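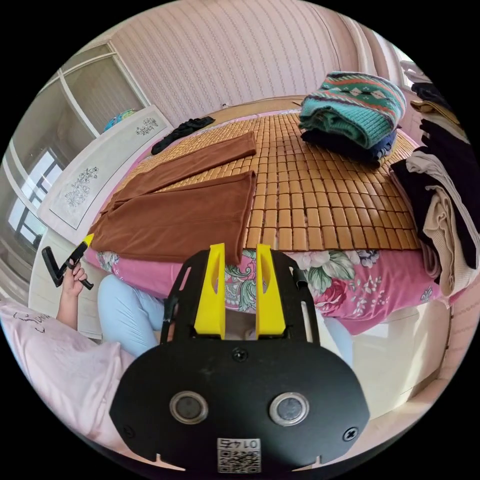
About Turneo

Turneo writes control and perception software for robots that handle cloth. We started in January in one room in Warkum with 3 people and a lot of laundry, and there are 11 of us now. We love this problem! A shirt or a pair of pants never lands the same way twice, and software that copes with that has to look, plan and look again, all the time.

Our planner is called Vachon. It takes what the cameras see and works out where two grippers should go next, and in which order.
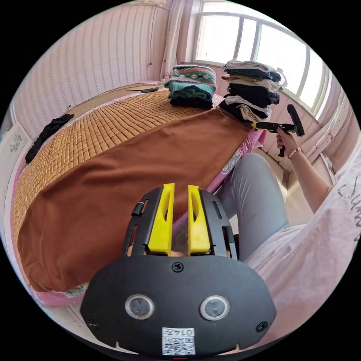
2 min read

Vachon learns from people doing ordinary chores at home, with a gripper in each hand. So far we have 766 folding sessions through the pipeline, and every one goes through Iketdale, our own replay tool. Iketdale lines up the views, flags dropped frames and lets you scrub through a fold at any speed (we spend far too many happy hours in there).
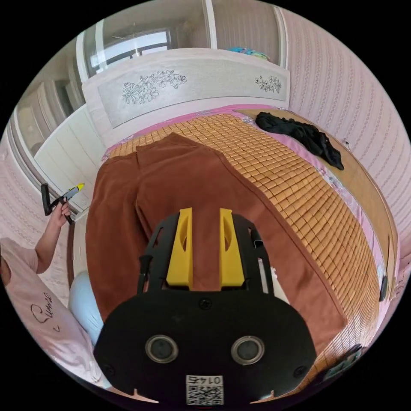
Brown pants laid flat on a bamboo mat, seen over the yellow fingers.

Pants are a favorite test of ours. The perception side has to find the waistband, the seams and both legs before the planner can pick a grasp, and a crease in the wrong spot can look a lot like an edge.
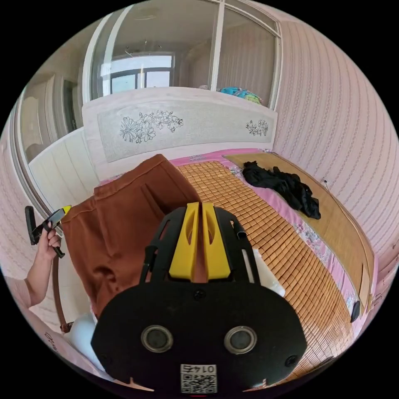 We ship a new build of Vachon every 5 weeks, with notes on what got better and what got worse. If you work on grasp planning, cloth tracking or plain good tooling, come and talk to us. We'd love to compare notes.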